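Wood Surfaces in Interior Use
Handout 4: Grain, Color and Movement
Instructor: Wolfram Hagedorn
2022-02-02

4.1 Scope

The previous handout covered the structure of softwoods and hardwoods at the cell level. The present one deals with what a finished board does once it is part of a floor or a table top. Adhesives are left for Handout 6.

Students should already be able to tell the three principal cuts apart from the end of a board. In flat-sawn stock the growth rings meet the wide face at a low angle, and the face shows arches or broad streaks. In quarter-sawn stock the rings stand close to perpendicular to the face, and the figure is narrow and straight. Rift-sawn stock falls between the two.

4.2 Moisture and movement

Wood gains and loses water until it is in balance with the surrounding air. Below the fiber saturation point, any change in moisture content brings a change in size. Movement along the grain is small enough to ignore in most furniture. Movement across the grain is not, and it differs by direction: tangential shrinkage is commonly close to twice the radial value. 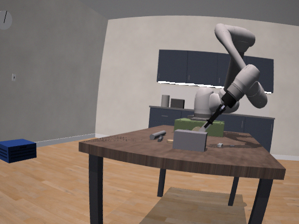 The practical result is that a flat-sawn top moves more in width than a quarter-sawn top of the same species. It is also more likely to cup, with the face that was nearer the bark tending to become concave as the board dries. Tops fixed rigidly to a frame will split or pull the frame out of square. Slotted screw holes, buttons or figure-eight fasteners allow the top to slide while holding it down.

Worked case. The Vitier reading room table has a solid top 30 inches wide. It was fastened with plain screws through the apron in April, and by the following winter a split had opened at one end. The repair replaced the screws with wooden buttons -- the split itself was filled with a tapered strip of the same stock. Calculate the expected movement using the coefficients in Table 2 of the reader, once for flat-sawn and once for quarter-sawn material.

4.3 Staggered joints in plank and strip floors

End joints in neighboring rows should not line up. Aligned joints form a visible line across the floor and put several weak points side by side. The Busel specification used in this course asks for an offset of at least 12 inches between end joints in adjacent rows. Common faults to look for on site:

1. H-joints, where the end joints of two rows line up with a single row between them.

2. Stair-step patterns, where each joint is shifted by the same distance from the last. The floor is sound but the eye picks out the diagonal.

3. Short pieces used together near a wall, usually the offcuts from earlier rows.
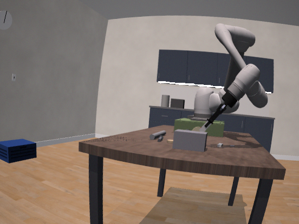
4.4 Color and light

Color changes with exposure. Cherry darkens quickly, walnut tends to grow lighter, and most pale species shift toward yellow or amber. Rugs and heavy furniture leave unexposed areas that may take months to even out. A clear finish with a UV absorber slows the change but does not stop it.

Contrast between floor and furniture should be judged under the light of the room itself. A sample board viewed under a shop lamp is a poor guide. In the Karaki survey, 253 sample pairs were compared under daylight and lamp light, and graders changed their rating on more than 21 of them.

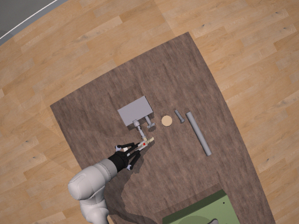

Fig. 4.3. Dark brown top against light honey-colored parquet.

4.5 Reading and exercises

Read the Zindutdale report, sections on subfloor preparation and acclimation. Section 5 may be skipped.

Exercise A. Sketch the end grain of a flat-sawn board before and after drying. Mark the bark side.

Exercise B. Lay out six rows of strip flooring on graph paper to the Busel offset, using random lengths. Mark any H-joints and correct them in a second color.

Exercise C. Complete the calculation in 4.2 and state the slot length you would cut. Show units throughout.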